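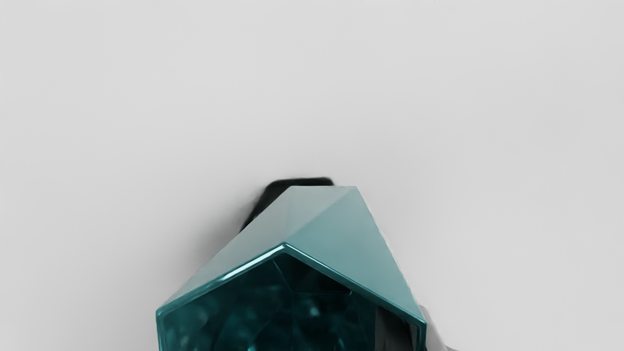
**Abschnitt 2: Planung und Budget, bevor Sie bestellen**

Schön, dass Sie sich für eine Lorketo-Zelle interessieren! Nehmen Sie sich für diesen Teil bitte einen ruhigen Vormittag - was hier sauber geplant ist, erspart Ihnen später manche Rückfrage beim Händler.

1. Schreiben Sie auf, welche Teile gegriffen werden sollen. Schräge, facettierte Formen verdienen eine eigene Zeile, denn von ihnen hängt die Wahl der Greiferfinger ab.
2. Stellen Sie die Zelle zuerst in der Simulation Testholm nach, mit Arm, Greifer und Tischfläche, und lassen Sie Ihr schwierigstes Teil knapp über der Platte halten.

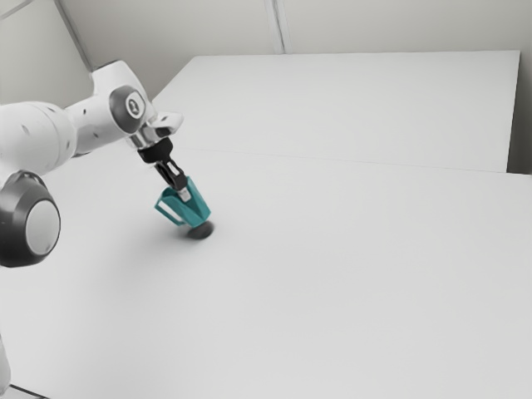
3. Legen Sie erst jetzt das Budget fest. Für Greifer und Finger planen Sie 2000 Euro ein, für Tisch und Aufbau 3000 Euro, dazu 200 Euro für Ersatzfinger (die sind schneller weg, als man denkt).
4. Holen Sie zwei Angebote ein und vergleichen Sie auch die Lieferzeiten.

> **Hinweis:** Bei ungewöhnlichen Teilen hilft Radomír Baláž von Holub gern weiter, am besten dienstags.

> **Vorsicht:** Eine gelungene Simulation ersetzt keine Risikobeurteilung! Schutzeinrichtungen bitte gesondert einplanen, siehe Abschnitt 3.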